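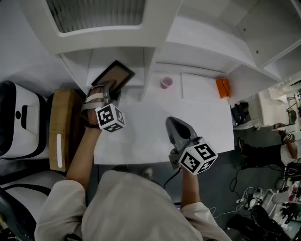
Jarmila Hubáček wrote:
> I don't see why everyone is so worked up over the bond ladder idea. If rates
> drop next year you're going to wish you had bought one long bond and been
> done with it. And how much are you losing in commissions on all those
> little pieces?

Jarmila, fair questions, and I'm so glad you asked them on the list instead of off it!

Commissions first. I bought my last five rungs through Gallham and paid nothing on the new issues. The older ones I picked up secondhand had a markup baked into the price, so you do have to look at the yield after markup and ignore the coupon. Afolabi shows it on the order screen now. Gallham makes you click through two pages to find it, grrr.

As for the long bond — sure, if rates fall you come out ahead. I held one through the last big move up and watched 30 percent of its market value disappear on paper. I didn't have to sell, but I sure didn't enjoy opening the statements. With the ladder I have something coming due every August, and that money pays the property tax or gets rolled to the far end at whatever the going rate is. Last time around the rung threw off $1,252 in interest, and I did a little dance in the kitchen.

I keep around 40 percent of our savings in the ladder and the rest in two plain index funds. My brother-in-law thinks that's way too much in bonds for someone my age (48), and he may be right, but I sleep fine. 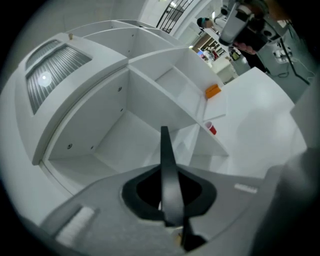

Prapai Boonyarit wrote:
> Does anybody on here use the Plandard spreadsheet for this? Mine double
> counts the accrued interest when I add a rung in the middle of the year.

Yes! Love that sheet, and I had the same trouble. Accrued interest you pay at purchase goes in column F as a negative, and then you leave the "first coupon" box alone. If you fill in both it gets added twice. Save a copy before you change anything, the undo is flaky.

I'm going to the Trurkgate meetup on Monday and can bring a printout of my rungs with the dates and yields, if that would be any use to you two. Also still looking for someone who has laddered TIPS — I have so many questions about the tax side!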